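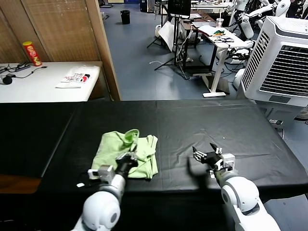 ## Plotow Neighborhood Choir, minutes of the July meeting

Started a little after 7, once the folding chairs had been found. Marleny Huanca ran the meeting and Houshang Amini took these notes, so please forgive the spelling of anything Italian.

**Last month's minutes.** Read aloud and accepted, with one correction: the alto who offered her porch for the potluck lives on Helon Street and has never lived on Mirzaei Street. Sorry again for the folks who drove over there with a casserole.

**Money.** We have $371 in the account after paying for the sheet music, and that is a good deal healthier than we were in the spring. The church in Jultdale has asked for some $500 for use of the hall on concert night, piano included. Marleny thought this was fair for a room that sounds so lovely, and most of us agreed, though the basses wondered if the piano would be tuned for that price. Marleny will call and ask, and will also ask if we might pay half now and half after the concert.

**Concert program.** This took up most of the evening, and it was a good, friendly talk. We are keeping the two spirituals and the lullaby. The long madrigal is still giving the tenors trouble on the last page, and after some back and forth (and one brave try at singing it right there at the table) we agreed to give it two more rehearsals before deciding.

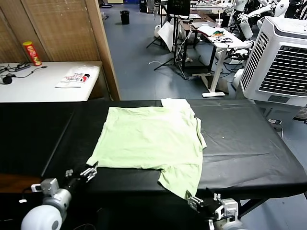
Houshang would like it on record that he still loves the madrigal and will bring cookies to any tenor who learns it. The sopranos asked if the offer could be widened, and he said he would think about it. We also talked about ending with a song the audience can join in on, which everybody liked very much, and suggestions should go to Marleny before the next rehearsal so she can copy the words.

**What to wear.** Dark pants or skirt and any plain top you feel comfortable in. We went over this last year at great length and were glad to settle it in four minutes this time. Please skip strong perfume, as the risers put us all pretty close together!

**Rides to Jultdale.** We have four drivers so far and could use more. The sign-up sheet is going around again at rehearsal. If you need a ride, put your name in the right-hand column and your street beside it.

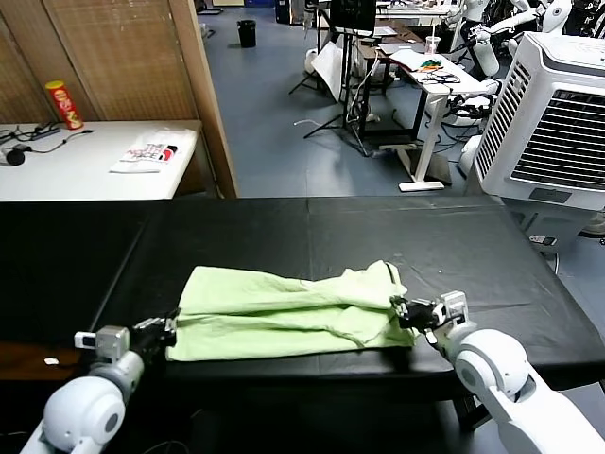 ## To do before next time

- Marleny: call the church about the piano and the payment
- Houshang: print the madrigal's last page in larger type
- Everyone: bring back borrowed folders, even the ones with coffee on them
- Drivers: write down how many seats you have

Next meeting is in August, same room, at 7. We closed at 8:40 with a round of the lullaby, and the altos stayed on to stack chairs.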